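The engineer I met at Kovimberg's flat in Vistiscombe put the kettle on before she'd tell me anything about the February stoppage. It was the bathroom round, she said, run 143, and the arm stopped dead at 60 per cent of its reach.

"No alarm, no message, it just sat there! I stood in the hall for 12 minutes like a lemon."

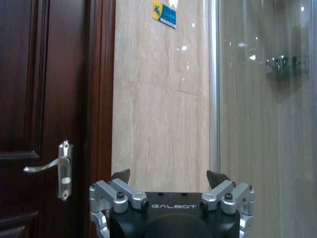
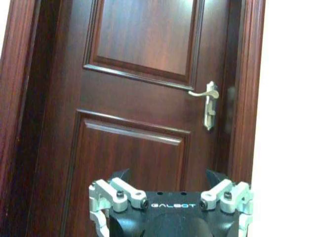
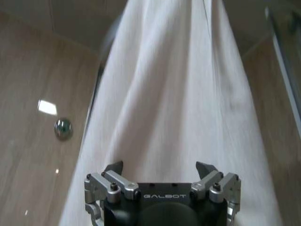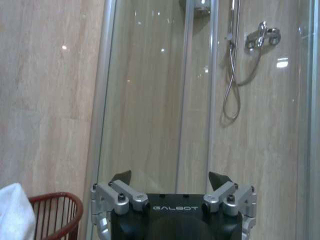
The log blamed a joint limit, but she didn't buy it. She rang Lollow, who wrote the safety software, and they found a stop signal that had come in and never been cleared (error 507, if you're into that sort of thing).

"Stopping is fine, I like it stopping," she told me. "What scared me was that the screen still said ready. Someone could've put a hand in."

Now the screen goes red and stays red until a person resets it. She still keeps one thumb on the button, mind you.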